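Student & Club Projects > Arms and Manipulation
Thread: Bin picking for the summer demo - corner items and shiny stuff

benchmarmot
Posts: 215
Hello everybody, and thank you in advance for reading what is going to be a long one. I help out with the senior robotics club at Ashby, and this year the students voted to do bin picking for the July open house. They wanted something the little brothers and sisters could watch, and I was thrilled with the choice, because it's a real problem with real headaches in it (they know this now!).

The rules they wrote for themselves are simple. Mixed small items go in the front bin, the arm moves them one at a time to the rear bin, and a run ends when the front bin is clear or when the arm has missed 6 times in a row. The software they built on top of is a student package called Wotach, which picks a spot to grab from a depth image, plus a good deal of their own Python that I only half follow.

It does nicely with things out in the middle of the floor. It does badly in two places. The first is anything that has ended up against a wall, especially in a corner. The second is anything clear or shiny, where the depth image just has a hole in it. I'd love to hear what other clubs have done before I open my big mouth and steer them wrong.

toastedrelay
Posts: 900
What a fun project, and good for them for picking their own misses rule. We did something close to this two summers ago with a much smaller arm. For the walls, the best thing we did was dull - we told the planner that the outer strip of the floor was off limits for a straight-down grab, and wrote a separate move for it where the tool tilts away from the wall and comes in at a slant. Our kids fought us on having two moves. They wanted one clever one. But two plain ones were so much easier to debug on a Saturday with everybody hungry.

For the clear items, line the bin. Any flat, dull material will do. If your floor is bare and scuffed the camera gets all kinds of streaks back from it, and then the students spend a week tuning the wrong thing.

quietfixture
Posts: 3062
I'm going to disagree about the liner, in a friendly way. We tried felt at Plusbridge and it rumpled every time the fingers touched down, so after a few picks we had a nice new set of hills in the depth image. It also grabbed at the small pieces. I would much rather see the students learn to live with a scuffed floor. They can take a depth image of the bare bin at the start of the day and subtract it. The scuffs stay put, so they more or less drop out.

I do agree on the slanted move. One thing to add there: make sure the bins can't wander. If a bin creeps over even a little each time it gets nudged, the wall isn't where the planner thinks it is, and you'll hit it.

toastedrelay
Fair enough on felt. Ours was a thin rubber mat cut tight to the corners, and it stayed flat all season. I still think subtracting a background only helps if the lighting stays the same, and in a school it never does. Somebody opens the blinds and off you go again.

lampblackolive
Posts: 6
New here, please be gentle! I'm a student on a different team. We had the corner problem too, and what helped us was not trying to pick from the corner at all. The arm puts its closed fingers down behind the item and drags it toward the middle, and then it does a normal grab. Our advisor thought it was cheating. The judges liked it, though, and one of them asked a lot of questions about it. We lost points on time.

quietfixture
That's a perfectly good method, and your advisor can come argue with me. The one catch is getting fingers between the item and the wall when there isn't any gap. You may have to push along the wall first and then out.

benchmarmot
Oh, this is wonderful, thank you all. I read the whole thread out loud to the club and there was a proper debate, with the whiteboard and everything. The drag idea won by a mile. They've started calling it the Aveck move, after the team name on their shirts, so I suppose it's official.

On the liner they split right down the middle, so they're going to run both and keep score. No liner first, on the worn gray floor, with the background subtracted the way quietfixture described. We'll see what the blinds do to us. I've asked them to write down the time of day next to each run so we can tell.

The rear bin has a blue clamp on each side of it. For the practice layout they like one awkward item off by itself and a tight bunch well away from it, so the arm has to deal with both kinds of trouble in the same run. The loner is a black oval thing, dusty pink along the bottom, in the near left corner against the wall. Over in the bunch there's a small clear item, and of course the arm is reaching over that side. I have my doubts about how the clear one will go, but the students are very sure of themselves, and I'm keeping my mouth shut and bringing the snacks.

If anyone has a good way of choosing between the drag and the slanted grab, please do share it. Right now it's only a distance from the wall, and two of the students would like it to be something smarter.

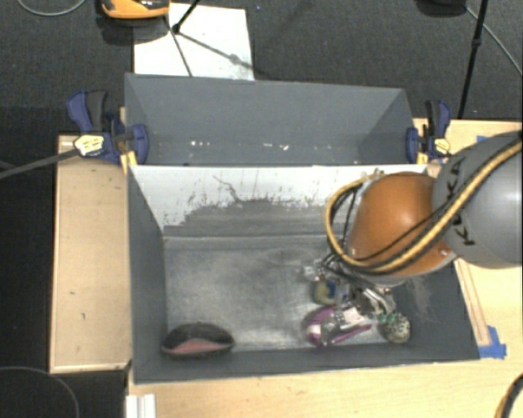
More threads in Arms and Manipulation
Cable loops near the wrist - how much slack do you leave?
Getting a first team through its first safety talk
Depth camera on a pole or on the arm?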